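Budget for second pair of hand-held grippers – buy now or wait?
Forum: Purchasing and planning

leif_s
Posted 09:14
Hello all. I must write the equipment plan for our group in Pondisthorpe before the end of September and I would like your opinion on it. We record demonstrations of ordinary household tasks with hand-held grippers, and later we train the arm on them. At present we own one pair, from Fuvis. Two people want to record every day, so one of them is always waiting.

My options are the following. Either I buy a second pair of the same model, or I put the money aside for the second arm which we would like next year. The quotation for the pair is 1307 euros with the marker cubes and the spare jaw tips, but without transport.

Doors are the largest part of our work at the moment. We have many lever handles in the building and they are a good task, as you need one hand for the lever and the other one must stay out of the way until the door moves.

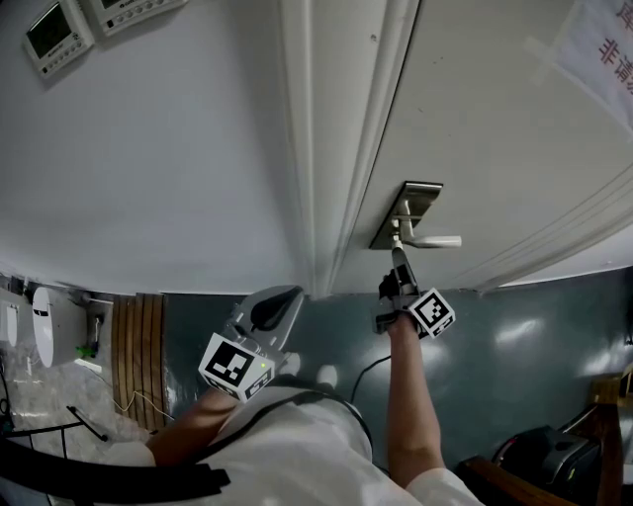
The tips are also what we wear out the fastest. Metal levers are hard on them, and last winter we used 4 sets. So the running costs should be in the plan too, and I don't know how other groups calculate this.

Leif Sandberg

troltau_lab
Posted 09:52
Buy the second pair. An arm without enough recordings will stand in the corner. We made this mistake in Troltau and the arm waited 6 months for its data.

zapata
Posted 10:20
I don't agree with troltau_lab. Before you spend anything, look at how many hours the first pair is really in use. In my old workplace everybody said the grippers were always taken, then we put a paper list beside the charger and they were free every afternoon. A booking list costs nothing.

leif_s
Posted 10:41
Thank you both. @zapata, we have such a list already. The mornings are full and the afternoons nearly full. I could move one person to the evening, but I would not like to ask this of a student.

arnel_l
Posted 11:35
Arnel Lumanlan here, I do the purchasing for a similar group. Some remarks:

– Ask for the price of the tips separately. In our quotation they were included for the first order only, and afterwards they were quite dear.
– Put the tips under consumables, and the grippers under equipment. Our finance office refused the whole request once when they were together.
– Check that the new pair has the same housing as the old one. If the supplier has changed the model, you will have to calibrate both kinds and keep two sorts of spare parts.

About the arm I agree more with zapata. If the money for it is not certain, don't count on it.

troltau_lab
Posted 11:58
A list doesn't show the days when a gripper is broken, though. With one pair, a broken jaw means that all recording stops. For me this is the stronger argument, and I would write it in the first line of the request.

zapata
Posted 12:17
Fair point about the repairs. Then I would ask what a single gripper costs, as a spare. Maybe you don't need the full pair.

leif_s
Posted 13:05
I had not thought of a single one. I have written to the supplier now and asked for both prices, and for the tips on a separate line as Arnel says. I will post the answer when I have it.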